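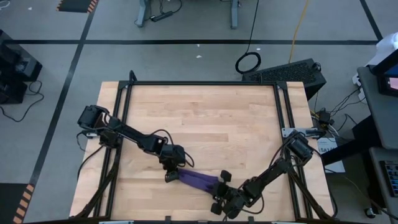

Fig. 1 – Poste bimanuel, tissu violet tenu entre les deux pinces.

TP 7 : manipulation d'objets déformables
Module Robotique, responsable : Romain Leclerc
Version du 2021-11-08

1. Objet
Commande coordonnée de deux bras sur un objet souple. Le modèle rigide du TP précédent ne s'applique plus : la distance entre pinces devient une variable à contraindre.

2. Notations
d : distance entre les deux points de prise
L : longueur du tissu à plat, 239 mm
Contrainte à respecter : d < L pendant tout le mouvement. En cas de torsion du tissu, la longueur utile diminue ; prendre une marge.

3. Travail demandé
a) Relever les positions articulaires des deux bras en prise.
b) Calculer d par le modèle géométrique direct.
c) Programmer une translation commune de 80 mm à d constant.
d) Enregistrer 500 échantillons par essai et tracer d(t).

4. Consignes
Mains hors de la table dès la mise sous tension des moteurs. Vérifier le passage des câbles le long des bras avant chaque essai. Arrêt immédiat si une pince force.

5. Compte rendu
Par binôme, quatre pages au plus, courbes légendées avec unités. Dépôt dans le dossier Girnetti. Questions sur le modèle géométrique : Kanako Koyama.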